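Pliage des vêtements à taille élastique, vous faites comment ?

pouran_f
Bonsoir à tous. Je range mes affaires d'été en mars, oui, je sais. Tout se plie à peu près, sauf ce qui a un élastique large. Je pars d'un rectangle, j'arrive à une méduse. J'étale sur la table, je lisse, ça se recroqueville dès que je lâche.

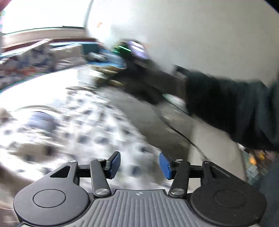
Le tissu blanc à petites taches bleu-gris, version floue.

manou50
Mets ça sur un cintre et va te coucher.

pouran_f
Merci Manou. Les cintres sont pris par tes conseils précédents.

Samira S.
On commence par l'élastique, toujours. Tu le tends à deux mains, tu rabats le reste dessus en trois et tu roules. Ça tient dans une boîte Zultby sans bouger.

manou50
Rouler, c'est froisser avec méthode.

Samira S.
Dit l'homme qui repasse ses torchons.

pouran_f
J'ai essayé de commencer par la taille. Le blanc cassé à taches marine, c'est le pire de la pile – ceinture froncée d'un côté, bord-côte de l'autre, et au milieu du tissu qui fait des bosses.

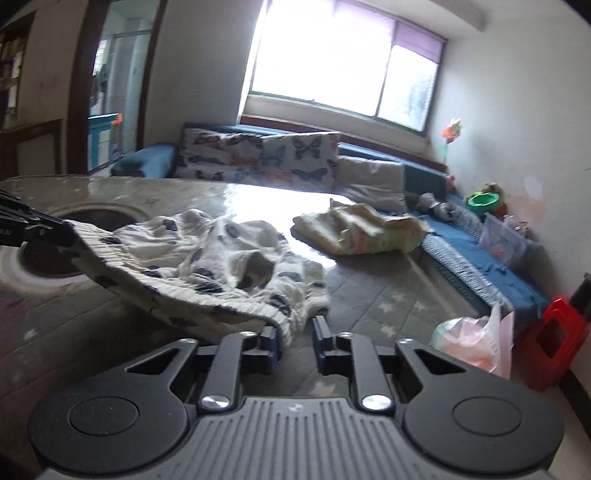
Donc si je tire sur la ceinture, le bas remonte, et si je m'occupe du bas, la ceinture se venge. J'en ai encore neuf à faire après celui-là.

Fereshteh G.
Pas d'accord avec Samira, rouler détend l'élastique à la longue. À plat, plié en deux dans la longueur, ceinture en dernier. Cinq minutes sous un gros dictionnaire.

Samira S.
Le mien est roulé depuis des années et il serre toujours. Hélas.

manou50
Cintre.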